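Project report, group 4: "The Irkisum Inheritance"
Feven Gebretsadik, Roos Visser, Sotiris Koutsoukos

## What we made

Our project is a live mystery game for one evening. Players are members of a family that has come together to divide an estate. There is no audience and no script. Each player gets a character sheet of two pages, and the rest is worked out in play.

We ran it twice in January at Plaveck, the old boarding house the drama department uses. The first run lasted 90 minutes. The second lasted 172, mostly because we stopped cutting scenes short.

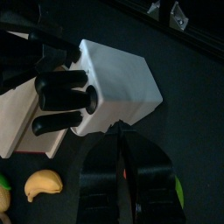
## Writing

Feven wrote the family history and Roos wrote the character sheets. The first draft had 118 separate secrets in it. Our advisor, Visitación Peñalver, asked us to mark which ones a player could act on during the game. Most of them could not be acted on by anyone, so we took them out.

We also changed how the will works. In the first version the lawyer read it at the start and everyone reacted. Now it is read in four parts, and the players vote between parts on whether to keep going.

## Running the game

Sotiris played the lawyer in both runs and kept time. Feven and Roos stayed in the hallway to answer questions about rules. We used two safety words, one to slow a scene down and one to stop it. The slow word was used three times in the second run, and the stop word was not used.
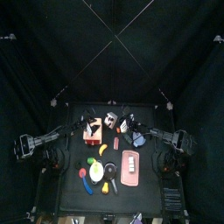 Sound was a problem. The two downstairs rooms share a thin wall, and players in the study heard the argument in the parlor before they were supposed to. Pantelis Stergiou lent us a speaker for the second run and we played rain through it. That helped some.

The budget was $440. Printing took more of it than we planned.

## Feedback

Players liked the voting. Two said the character of Aunt Tsolakis had nothing to do after the second reading, and we agree. Several wanted a longer talk afterward.

## What we would change

- Give Aunt Tsolakis a claim on the house
- Start the second reading earlier
- Print character sheets in larger type
- Hold the workshop the day before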